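Small Hallway, Big Difference

I love a hallway refresh! It's the part of the house everyone walks through and hardly anyone fusses over, so even one free morning makes it feel new. Start high and work down – light fixtures, door frames, then baseboards – and save the floor for last.

For scuffs, try a damp cloth with a drop of dish soap and rub in small circles. Test a hidden spot first if your paint is flat.

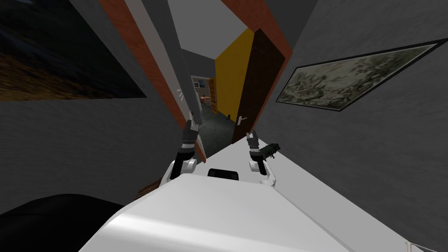 A touch of dark green against all that white.

Now the fun part: hooks! Hang one row for grown-ups and a lower one for kids, and keep it to 2 coats per person. The rest can go in a closet until September. Add a washable runner with a grippy pad underneath, and shake it out whenever you sweep.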